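I'm looking for people to come drive our robot arms this January - no experience needed, I promise!

I'm Pin-yu Tsao and I run data gathering at Tundavum. We're teaching a learning system to handle cloth, and it learns from examples, so somebody has to sit down and make them. So far we have 1,785 good ones and I want 2,583 (don't ask how I landed on that number).

You'd steer two arms through short jobs: grab, stretch, fold, let go, start over. Shifts begin at 9 a.m. and go four hours with a long break in the middle. I'll train you myself, and by the end of your first morning you'll be quicker than I was after a week.
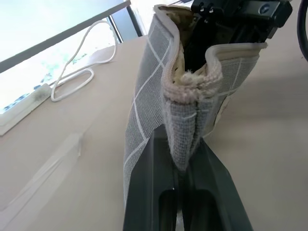
Patient people do great at this - knitters, gamers, anyone who likes fiddly stuff. You do need to be 18 or over and okay with doing the same fold 40 times in a row. Botched tries are fine, just flag them and keep going!

Want in? Send me a few lines about yourself through the Tundavum contact page and put "cloth" in the subject.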